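3.2. El trámite parlamentario de la ley de residuos mineros

Conviene recordar —y lo hacemos con gusto, porque el proceso fue más rico de lo que suele contarse— que el borrador llegó al pleno de Riscombe con seis enmiendas pendientes, cuatro de ellas sobre inspección.

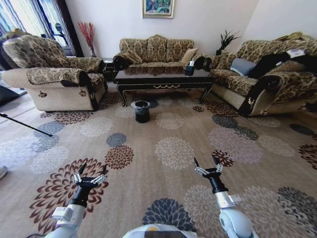

Figura 4. Sala de estar con alfombra de flores.

Las comisiones discutieron sobre todo quién debía vigilar las balsas. La propuesta de Guseo repartía las competencias entre ocho organismos, dispersos como las flores de la alfombra de la figura 4, de tamaños muy desiguales.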